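# Is the Pliddale coach weekend worth it in November?

**mudlark_300**

Has anyone done the Mokalau Tours coach trip to Pliddale? It leaves Friday morning and gets back Sunday evening, 2 nights, with the gardens on the first afternoon and the Florken markets the day after. The brochure calls it "the coast in full colour". I've been to the coast in November and the main colour I remember is grey.

My real gripe is the wording. It says the gardens are "featured", and I can't work out whether entry is included or whether we just get driven past the gate. Same with lunch on the pier, which is "available". Lunch is available at my house too.
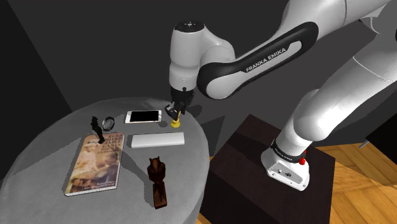

The single supplement is $300, which seems steep for a motel room with a kettle in it. I rang to ask and was told the price "reflects the experience". Would I be better off driving myself? It's a long haul on my own and I don't love that road after dark.

**Pal**

Did it last year, same operator. Garden entry was included for us but check your booking form, as it was an optional extra on the trip before ours. If it's not written under "Your fare covers", assume you're paying.

Lunch on the pier is not included and never has been, as far as I know. There are 3 places and only one had room for a coach load. I walked back toward the car park and got a decent pie.

The Florken markets are fine if you like candles. We were given the whole morning there and I was done in well under that. The driver did let a few of us stay on the coach and read. 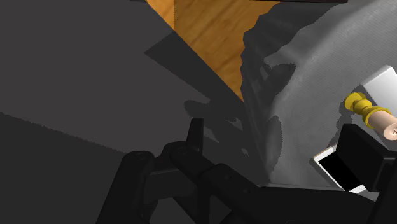

On the supplement, ask if they'll do a twin share match. They don't advertise it. I'm not convinced they try very hard to find you someone, but the form has a box for it and you may as well tick it. Also ask which motel. Ours was listed as "or similar" and we got the similar.

Would I go again? Maybe in spring, for the gardens. I wouldn't pay full fare in November.

**row17_window**

drive yourself. leave at 7, stop halfway, you'll be there before the coach is. all these tours are the same

**mudlark_300**

Thanks Pal. Checked the form and entry is under "optional experiences" – so, not included. I've asked them for the motel name in writing and will hold off on the deposit until I get it.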